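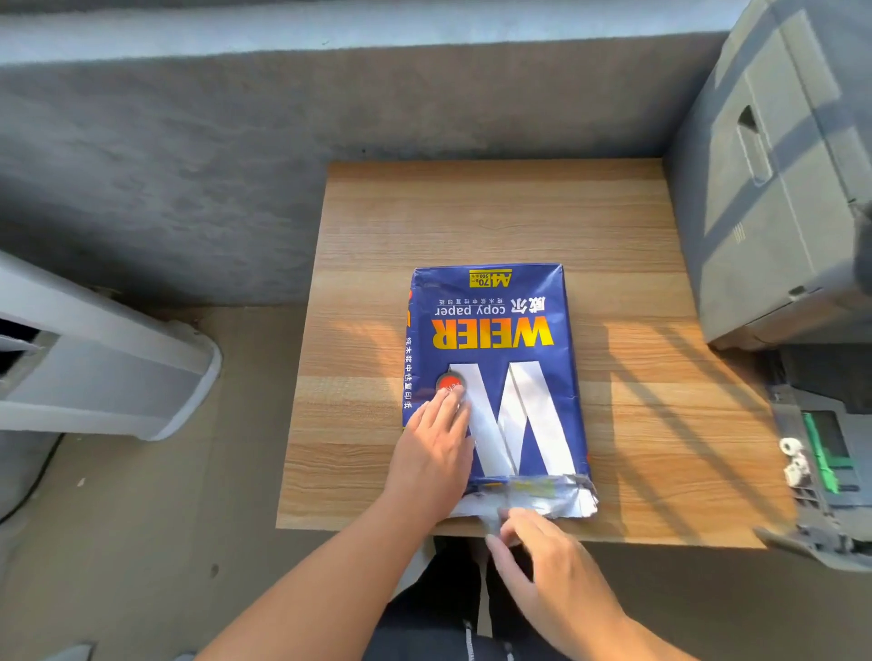 Weier copy paper, A4, 70g, 500 sheets.

Fivular workshop notebook
December 17, 2023
Drurero scoreboard, digits and controller

It counts! Both sides of the board went from nought to ninety-nine this afternoon and back down again, and I stood there grinning at it like a child. There is plenty still wrong (see further on) but for the first time since the board came off the wall of the sports hall in November it looks like something you could play a basketball match under.

Starting with the old digits. We had hoped to keep the bulbs and only replace the holders, and I did spend a morning on that. The holders crumble as soon as you put a screwdriver near them. The wiring behind is worse, with cloth tape over joints that were never soldered, so the lot is coming out and going into the crate under the bench. Please leave the crate alone for now, the school would like a few of the bulbs for the trophy cabinet.

The new digits are LED strip behind the original stencilled faces. The faces cleaned up beautifully. Warm water and washing-up liquid, a soft brush, and no solvent anywhere near the paint. The HOME and VISITORS lettering is hand painted, and close up you can see the pencil lines the signwriter worked to. I'm leaving those in.

The strip comes to 1,632 LEDs over the whole board. I had wanted to run it all from one supply and it will do it, but the far digits go slightly pink when everything is lit, so there is a voltage drop somewhere along the way. Fed the strip from both ends instead and the pink went. The away tens digit is still a shade dimmer than its neighbour. From the back of the room I can't see it. From the scorer's table I think you would, so it wants looking at.

Controller. We are using the Grunis board, the same type as on the swimming clock, and most of that code carried over. Changes:

Fouls now reset on a long press only. On the old board one knock of the elbow wiped them, and by all accounts that started a few arguments.

Timeouts show as dots under the score. Tried a numeral first and it was easy to mistake for the fouls.

Period arrow moved to the middle, where the old maker's plate was. The plate goes back on underneath.

The buzzer is a joy. It is the original one, a great ugly thing with a steel cone, and it works perfectly on a fresh supply. I gave it a 2 second burst with the door shut and then had to go next door and say sorry. For the real thing I've set it shorter. If the coaches want it longer it's one line near the top of the code.

The bug that ate most of the morning: the clock lost time whenever the score changed. Only a little, but over a half it would add up and someone would notice. The display refresh was holding up the timer. Moved the timing to its own interrupt, ran it against a stopwatch through a full half while pressing the score buttons as fast as I could, and the two finished together. Ran it again after lunch with the same result. Very happy with that.

Radio link to the scorer's console is fine across the workshop and fine from the yard with the roller door down. The hall has a steel frame and a gallery full of lockers, so I don't trust it yet. There is conduit in the wall from the old cable and I'd like to pull a new one through anyway, as a fallback.

Still to do:
Away tens digit, check the joint at the bottom left corner first.
Strain relief on the mains lead.
Guard mesh. The old mesh has a dent in it the shape of a ball, and the school has asked for it to stay, so straighten the edges and leave the dent.
Button labels for the console. The ones I cut are too small for anyone scoring in a hurry.
Ask Sala whether the wall brackets can be painted to match the case — they did the bench frames for us and the finish has lasted well.
Print the scorer's instructions, one side only, big type, with the long press for fouls at the top.

Board is face down on the blankets with the supply unplugged. Turn it with a person at each end, please, the case twists if it is lifted by one corner. Laptop has the current code, and the copy on the shelf drive is the one from before the timer fix, so don't load that one.

Next session I want to leave it running all day with the brightness up and feel how warm the case gets at the top.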